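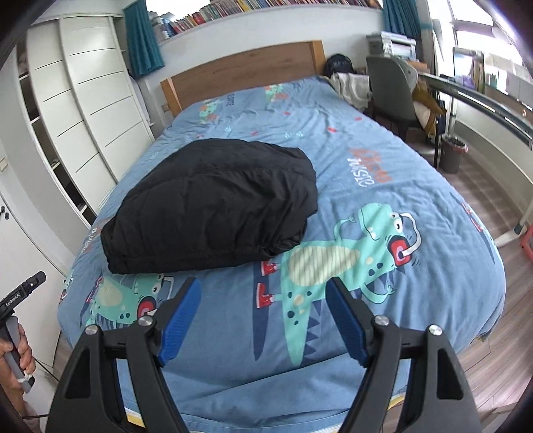 Padded jackets lose loft when they are stored under pressure, and the loss is greatest along the stitch lines, where the filling is already thin. The method given in these notes packs a jacket into a soft bundle for a wardrobe shelf or a drawer. It needs a flat surface at about hip height, and a made bed with the duvet pulled level is the easiest one to find in most homes. A dark jacket on a light blue duvet is also simple to check for lint and stray threads before it goes away. The finished bundle should be rounded, with the seams still visible and any gathered elastic edge lying along one side.

## Preparation

Empty all pockets, including the inner one. Close the main zip fully and fasten any press studs. Brush the outer fabric downwards with a dry clothes brush. If the jacket has been washed, leave it on a hanger for 9 hours after it feels dry to the touch, as the filling dries later than the shell.

Move other clothing to the far end of the bed. A clear area of 94 cm by 94 cm is enough for an adult medium.

## Folding

1. Lay the jacket face down and smooth it from the collar to the hem. Do not press the air out yet.
2. Fold each sleeve straight across the back. The cuffs may overlap.
3. Fold both sides inwards by a third, keeping the fold on a stitched seam where possible.
4. Fold the collar end down to the middle of the back.
5. Bring the hem up over it. Elastic at the hem should sit on the outside, unstretched.
6. Press once with the flat of both hands and hold for 5 seconds. Tuck in loose corners.

A jacket with a fixed hood takes one extra fold: lay the hood flat against the back before step 2.

## Storage

Place the bundle on a shelf with the elastic edge facing the wall. Do not stack more than 2 bundles. Cotton bags such as the Bendholm medium are suitable; the Inskip vacuum type is not, even for a short period.

Refold in March if the jacket has been stored since autumn, and move the main folds to the next seam along.

## Faults

**Bundle springs open.** The zip is not fully closed, or the sides were folded unevenly. Repeat from step 3.

**Flat patches after unpacking.** Hang the jacket and shake it from the shoulders. Leave overnight.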